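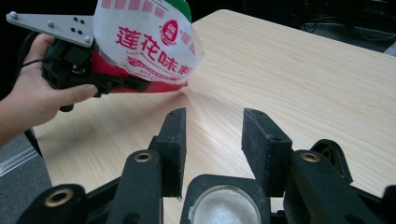 Vanent butter lamp set, brass, for shrine room or home altar

Back in stock from April. Same lamps as last year, slightly deeper bowl. Sold in sets of 5, or a case of 40 for centres and temples.

Solid brass, turned foot, plain rim. Takes ghee, vegetable oil or the Galline wax inserts (sold seperately). Wicks included, cotton, 2 per lamp. Stand on a tray, not straight on the cloth. Bowls get hot, let them cool before wiping out. Warm water and a soft rag is enough, no wire wool please.

Big orders: we did nearly 2,000 for the prayer festival at Mac Carthaigh Hall and can do that sort of number again, but need six weeks. Ask for Kam-wah Tu in the order office, mornings best.

Engraving on the foot, one line, Tibetan, Chinese or English. Send the wording typed, not handwritten. Check your spelling, we engrave what your send. Engraved lamps can't come back. Plain ones can if unlit.

Offering bowls to match are on a seperate page. Same brass, same finish.

Related items
Cultar incense burner, lidded
Galline wax inserts, box of 40
Offering bowls, brass
Shrine cloth, maroon or gold

Shares 5
Comments 2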